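Reorganizing a small refrigerator, part two
Posted 2018-12-10

The shelf spacing was the first thing to fix. In part one I described the layout I had been using since the move: tall items on the left, jars on the right, produce wherever it fit. It worked until there was more than one grocery trip's worth of food in there, and then every search meant taking out the front row to reach the back row. A small refrigerator has very little depth to spare, and I was spending most of it on jars I opened twice a year.

I emptied everything onto the counter and sorted by how often I use it. Daily items went at eye level. Weekly items went one shelf down. Anything I could not remember opening went into a separate group, and most of that group was thrown out. Three mustards became one. The total weight discarded, jars included, was 994 grams on the kitchen scale.

Next came produce. I had been putting it away in the bags from the store, opaque ones included, and the result was predictable: limp scallions, a lime gone hard, half a pepper I bought again because I did not see the first one. I now use clear plastic bags for all small produce. Mebrat Seyoum suggested rigid bins instead, and I tried two from Olley. They are well made, but the corners waste space and the lids have to come off before anything can be reached. A bag takes the shape of whatever gap is left.
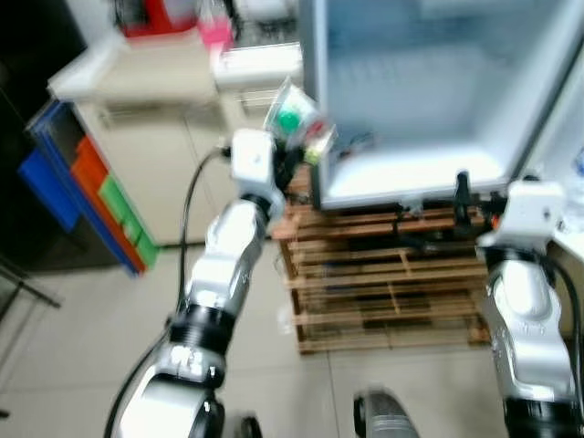 The rules for bags are short. One bag holds what will be eaten in the same week. Different items can share a bag if they are firm and dry on the outside. Leafy things get their own bag with a folded paper towel. The bag is left loosely open at the top, and it goes in last, in front, after the containers are in place. Loading it first means it gets pushed to the back wall, where things freeze in my unit.

On freezing: the cold spot is real and worth mapping before deciding where anything goes. I put a glass of water with a thermometer on each shelf overnight and read them in the morning. The back of the top shelf was the coldest position by a clear margin. Milk is fine there. Cucumbers are not. I moved the dial down one step, waited a day, and measured again. The difference between front and back shrank but did not go away, so the back of that shelf is now reserved for drinks.

Door clearance needs a check as well. I measured mine with the door fully open and found that the lower shelf could not be pulled out until the whole unit was moved 7 centimeters away from the wall. I had assumed for months that the shelf was stuck. Catinca Bratu has the same problem in her apartment and solved it by reversing the door, a job of almost 20 minutes with a screwdriver. My hinges do not allow it.

Labels I tried and dropped. Tape does not hold on a cold bag, and marker rubs off onto the next thing it touches. For leftovers in hard containers I write the date on a strip of masking tape, applied before the container goes in. Everything else is visible enough without one.

Restocking after a normal shopping trip now takes less time than it did, though I have not measured by how much. Putting things away in order matters more than speed: drinks to the back, containers in the middle, bags in front, eggs last.

Still open is the question of the condiment rack. The Voicu one I ordered is too wide by the thickness of its own rim, and it is going back. Part three will cover the freezer compartment, once I have defrosted it.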